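Foro Casa y Crianza > Juego en casa > Cocinitas y comiditas

Tema: Guardar las comiditas de juguete (y qué piezas sobran)

rehema_k
Hola a todas y todos. Vengo con el drama de siempre: las comiditas. Mi hija tiene cuatro años y entre cumpleaños, abuelos y herencias de primos hemos juntado fruta, verdura, platos y tazas como para abrir un restaurante. Ahora lo tengo todo en una caja Flallden grande, de las hondas, y claro, para encontrar un plátano hay que volcarla entera. ¿Vosotros cómo lo hacéis? ¿Cajas pequeñas, bandejas, bolsas de tela? ¿Y qué dejáis fuera? Porque yo tiraría la mitad, pero me da pena.

IdrisaR
Buenas, Rehema. Yo llevo la ludoteca del barrio y te digo lo que hago: poco y a la vista. Una mesa blanca, lisa, y encima un plato grande, un par de boles, una taza y cuatro frutas. Lo demás, guardado hasta que toque cambiar. Los peques juegan mucho más rato así que con el montón completo, de verdad.
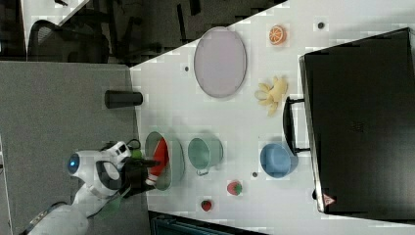

Boles, taza, plato y fruta sobre la mesa blanca.

Lo de los colores también ayuda, fijaos en el bol verde clarito con algo rojo dentro: se ve desde lejos y enseguida quieren meter la mano. Las fresas rojas sobre blanco, lo mismo. Con una mesa de madera oscura se nos perdía todo.

Hamisi Minja
Pues yo no estoy de acuerdo, Idrisa. Eso de rotar queda muy bien en una ludoteca, pero en casa ¿quién se acuerda de sacar la otra caja? Yo lo intenté en diciembre y hasta la primavera no volvimos a ver las zanahorias. En casa, todo fuera y que ellos elijan. Y los platos, de los grandes, que en los pequeños no cabe nada y acaba la comida por el suelo.

faith_mw
Jajaja, Hamisi, lo de las zanahorias nos ha pasado a todos.
Yo voy por el medio: tres bandejas Plater. Una para fruta, otra para «cosas de beber» y otra para vajilla. Mi hijo no lee todavía, así que le pegué un dibujo a cada una y más o menos acierta. Lo que no soporto es la comida de tela, se llena de pelos del perro y no hay manera.

rehema_k
Faith, ¿las bandejas esas son hondas? Es que las Plidberg que tengo yo son muy planas y en cuanto las mueve ella va todo rodando por el pasillo. Las naranjas enteras son lo peor, por cierto. Las cortadas por lo menos se quedan quietas.

faith_mw
Tienen un dedo de borde, no más. Para una naranja entera no sirven, ya te aviso.

IdrisaR
Hamisi, te compro lo de los platos grandes, el nuestro es ovalado y les cabe medio menú. Pero insisto en lo otro. Con la fruta sola, además, el juego se queda corto: cortan, sirven y ya está. Yo siempre pongo alguna cosa que no sea fruta, un bote, una salsa, lo que tengáis.

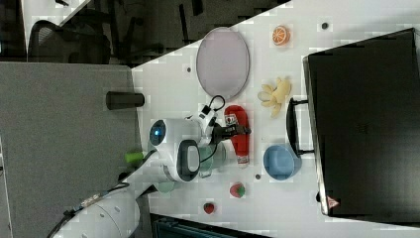

La botella roja tipo kétchup es la que más discusiones provoca en mi grupo (todos la quieren a la vez, y se la echan a los plátanos, a las fresas y a lo que pillen). Un solo bote así les da para inventarse hamburguesas, pizzas y una sopa que prefiero no contaros. Y ocupa poquísimo, que es lo que preguntaba Rehema.

Halima Barasa
¡Me apunto lo del bote! Nosotros lavamos uno de verdad, le quitamos la etiqueta y a jugar. Eso sí, el tapón bien pegado, que la mía lo llenó de agua una tarde y menudo sofá.
Sobre guardar: yo uso una maleta vieja Urbańczyk, de las rígidas. Se cierra, se mete debajo de la cama y listo. Caben 31 piezas y la vajilla, lo sé porque mi marido hizo inventario (está fatal).

Hamisi Minja
¿Una maleta? ¿Y no se pillan los dedos con los cierres?

Halima Barasa
La abro yo y la dejo abierta en la alfombra. Cerrarla la cierra un adulto y ya.

rehema_k
Me gusta lo de la maleta, tengo una en el trastero cogiendo polvo. Voy a probar: dentro lo que no toque, y fuera un plato grande, unos boles, fruta y un bote de salsa. Hamisi, si pierdo las zanahorias te escribo.

Hamisi Minja
Mira debajo del sofá, las mías estaban ahí.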